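Road Salt and the Romthorpe Ponds
Final report, Env. Studies, group 6

Why we picked this. Romthorpe salts its roads from November on and most of it runs down to the two ponds behind Zidstead Road. The town tests the water once a year, in summer. We wanted winter numbers.

What we did. Took samples at the inlet, the outlet and the far bank, same spots every time, 28 samples total. Conductivity meter for all of them, chloride strips for most (ran out, reordered, wrong strips came, reordered again). Boglárka Veres did the inlet ones because she had the boots.

Results. Outlet stayed pretty flat. Inlet did not. Lowest inlet reading was 136 microsiemens, before the first salting. Highest was 3,078, the morning after the second big thaw — we rinsed the probe and ran it agian and got the same thing. Far bank sat in between and lagged by a few days. Strips agreed with the meter on direction but they're too coarse to say much more.

Problems. No readings over break. One bottle wasn't labeled so we threw it out. Also we never got the salting dates from the town, only "as needed", so matching spikes to trucks is guesswork. Should of asked earlier.
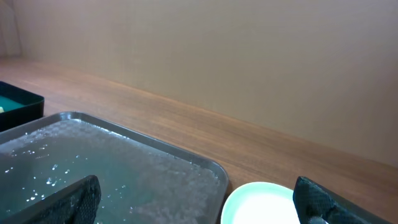
Eckhard Bauerfeind wrote back on our draft that a high inlet number doesn't mean much without depth, since salty water is heavier and sinks, and we only sampled near the top. He wants to know what the bottom looks like in March. Fair. We don't have it.

Next time: a weighted bottle for the deep samples, and a logger left at the inlet all winter if the department will lend one. Raw data is in the shared folder, second tab — ignore the first tab, its the old one.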